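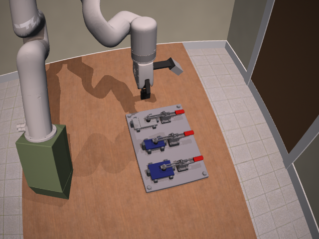 Deolinda Peixoto

Reading time: 11 minutes

We use cookies to remember your place in the chapter and to measure how pages are read. Accept all / Manage settings

Chapter 5
Demonstration by Hand and by Remote Control

5.1 Scope of the chapter

The previous chapter treated robot programs as sequences of poses written by an engineer. The present chapter takes the sequence from a person who performs the task through the robot. The person may hold the arm and push it along, or may stand away from it and drive it with an input device. In both cases the robot's own joints move, and the controller stores what they did. The stored record is called a demonstration.

Two problems are left to later chapters. Learning from video of a person working with bare hands is covered in Chapter 8, and the fitting of a policy to recorded data is covered in Chapters 6 and 7. Chapter 5 stops at the point where a set of clean, labeled demonstrations has been written to disk.

The running example is a small clamping fixture. A metal plate is bolted down at its four corners and carries three horizontal toggle clamps with red handles. Each clamp serves one slot, and locating pins mark where a rectangular block belongs. The task is to place a block in a vacant slot between its pins, release it, and retreat without touching the neighboring clamps. A simulated version of the cell, built in the Dernia simulator, is used for the exercises. Readers with access to hardware can build the same layout at any convenient scale.

The fixture was chosen for three properties. Its tolerances are tight enough that a careless demonstration fails. The clamp handles project past the edge of the slots and limit the directions from which the arm can approach. Finally, the outcome is easy to check, given that a block either lies flat between the pins or does not.

5.2 Terms

A demonstration is a time-ordered list of samples from a single attempt at a task. Each sample contains a state and an action. The state holds everything the robot measured at that instant: joint positions, joint velocities, gripper opening, and any camera or force readings. The action holds what the robot was told to do next.

The distinction between state and action matters more than it first appears to. When an arm is pushed by hand, no command is being sent, and the action must be worked out afterward from the motion. The usual choice is to treat the next measured position as the command. When an arm is driven remotely, the command exists and can be logged directly. The two kinds of record look alike in a file and should never be mixed without a field that says which is which.

An operator is the person giving the demonstration. An episode is one attempt, from a defined start condition to a defined end condition. A reset is the work done between episodes to restore the start condition. In most laboratories the resets take longer than the episodes, and a collection plan that leaves them out will run over its allotted time.

5.3 Showing by hand

In hand guiding, also called kinesthetic teaching, the controller cancels the weight of the arm and permits outside forces to move it. The operator grips the last link or a handle fixed near the wrist and moves the tool through the task.

The method has a short learning period. The operator feels contact directly through the arm, and a block that catches on a pin is noticed at once. No mapping between an input device and the tool is needed. For a task with one slow, precise motion, such as seating a block, hand guiding often gives the cleanest path.

Its weaknesses are mechanical. Friction in the joints is never fully canceled, and the arm resists small corrections. An operator who pushes on the wrist alone tends to leave the elbow behind, which gives arm shapes that a planner would not select. The operator's hands and body also enter the view of any fixed camera. A policy trained on such images may come to depend on the presence of a hand that will be absent when it runs.

The standard remedy is replay. The path is recorded by hand with the cameras off, the operator steps back, the workpieces are reset, and the arm repeats the path under its own control while the cameras record. Replay has the further benefit of producing a real command stream. Its cost is one additional reset per episode, and any replay that fails must be discarded even if the original attempt was sound.

Gravity compensation requires a correct payload. If the gripper mass is entered wrongly, the arm drifts up or down when released. The check takes less than a minute and belongs at the head of every session: place the arm in three well-separated poses, let go, and confirm that it stays still in each.

5.4 Showing by remote control

In teleoperation the operator moves an input device and the robot follows. Devices in common use include the six-axis mouse, the hand-held tracked controller, and the leader arm, a second arm with the same joint layout as the robot.

A six-axis mouse sends velocities. It is inexpensive and suits slow work, although operators tend to move along one axis at a time and produce paths with square corners. A tracked controller sends poses and allows rotation and translation together. A leader arm sends joint angles, so the robot takes the same shape as the leader, and the operator can see a joint limit coming.

Three settings must be fixed before collection starts.

Scale. The scale is the ratio of tool motion to hand motion. A ratio of one feels natural for moves across the table. Seating a block calls for a smaller ratio. If the operator can switch ratios during an episode, the active ratio should be logged with every sample.

Clutch. The clutch is a button that disconnects the device so that the hand can return to a comfortable position. Each use of the clutch leaves a pause in the record. Pauses are removed in Section 5.7, and the removal is reliable only if the clutch state was stored.

Frame. Commands may be read in the frame of the robot base, the tool, or the camera through which the operator is watching. Most beginners do best in the camera frame. Changing frames partway through a data set is a common fault and is hard to detect later.

Delay between the device and the arm should be measured on the actual system. Operators adapt to a steady delay by adopting a move-and-wait pattern, and the pattern is then copied by the policy. An unsteady delay is worse than a longer steady one. 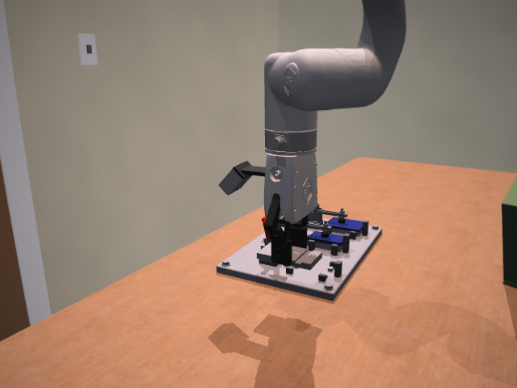
Can demonstrations given by hand and by remote control be used in the same training set?

They can be combined if the actions are first converted to the same form, usually the target tool pose at a fixed time step, and if each episode keeps a label stating how it was collected.

5.5 A worked collection plan

The plan in this section follows one written by Babak Naseri at Gruvow for a three-slot fixture of the type described in Section 5.1. The task was divided into approach, alignment, lowering, release, and retreat. Operators were told to pause briefly above the slot before lowering, so that the boundary between the second and third phases could be found from the speed of the tool.

Each operator completed a practice period, and practice episodes were stored in a separate folder. The vacant slot was assigned from a printed list. When operators were free to choose, the slot nearest to them was used far more often than the others, and early versions of the data set showed a corresponding bias.

Collection ended with 335 episodes on disk. After review, 235 were kept. The most frequent grounds for rejection were contact with a clamp handle during retreat and release before the block was flat. Rejected episodes were moved to a second folder with a code for the fault and were not deleted. Failed attempts are of use in Chapter 7, where a classifier is trained to tell a seated block from a tilted one.

The rejection rules were written before the first episode was recorded. If rules are written afterward, the reviewer tends to shape them around the episodes already in hand.

5.6 What to record

At minimum, each sample should hold the following fields:

time stamp from a single clock
joint positions and velocities
tool pose in the base frame
gripper opening and gripper command
arm command, in the form in which it was sent
clutch state and scale, for remote control
camera images, each with its own time stamp

Forces at the wrist should be added if a sensor is fitted. Each episode also needs a header with the operator code, the collection method, the start layout, the software version, and the result.

Images and joint readings seldom arrive at the same rate. Both should be stored at their native rates and aligned later. Dropping samples during recording to force a common rate discards information that cannot be recovered. The Ploltine log format used in the exercises keeps one stream per sensor and performs the alignment on reading.

5.7 Preparing the record

Raw episodes begin with a period in which the operator is getting ready and end with a period in which the operator is reaching for the stop key. Both should be trimmed. A workable rule is to start at the first sample where tool speed passes a set threshold and to end a fixed time after the last such sample.

Pauses caused by the clutch are cut next. Deliberate pauses, such as the one above the slot, are kept. A filter that removes every slow segment will remove both kinds, and the resulting policy tends to lower the block before it has been aligned.

Smoothing is applied last and sparingly. Hand tremor can be reduced with a low-pass filter, but the same filter rounds off the small sideways corrections made near the pins. Those corrections are the part of the demonstration that shows how to recover from a poor alignment. The Rezaei filter, developed in Section 5.9, varies its cutoff with tool speed and leaves the slow phases nearly unchanged.

5.8 Exercises

1. In the simulated cell, record five episodes with the six-axis mouse and five with a tracked controller, using the same vacant slot. Plot the tool path of each in the plane of the table and compare the corners.

2. Enter a gripper mass that is too low and repeat the three-pose check from Section 5.3. State the direction of drift in each pose and explain any difference among the poses.

3. Write rejection rules for the clamping task. Exchange rules with another student, apply both sets to the same episodes, and list every episode on which the two sets disagree.

4. Remove the pause above the slot from a set of episodes and attempt to recover the phase boundaries from tool height alone. Report the error in samples.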